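4.2 Does the sorted box say anything about the sorter?

Zundine's guide treats mixed-bin sorting as a plain measure of category knowledge. We doubt this. A bin as crowded as the one at our Olldale site (Figure 3) asks for several kinds of judgment at once, and a score at the end cannot separate them.
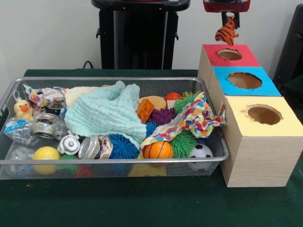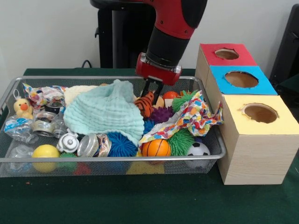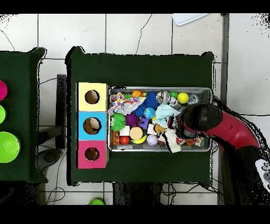
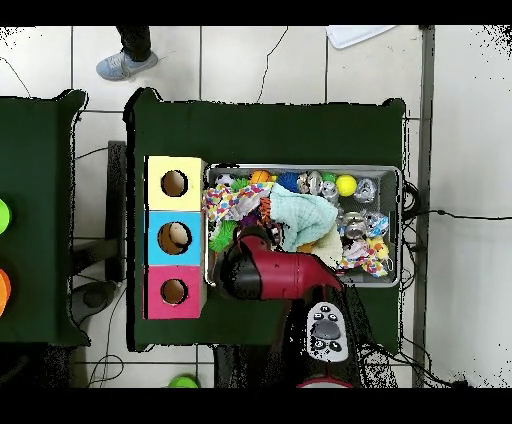

Figure 3. The mixed bin and the boxes used for sorting, Olldale site. The boxes are also shown in panel 2.

Soft items are the first problem. A bunched cloth takes up space and can cover smaller things, so an item sorted late may simply have been found late. Pacheco's coding scheme has no entry for this. Milagros Pacheco has argued that the effect washes out over 80 trials, but the Villanueva data she relies on came from bins with no cloth in them.

The categories are no firmer. Is a spiky ball a ball or a texture toy? Our 2 coders disagreed on 189 placements, most of them of this kind. Using 3 boxes forces a choice without telling us why it was made. We therefore report placements only, and leave the Ciltport scores out of the comparison.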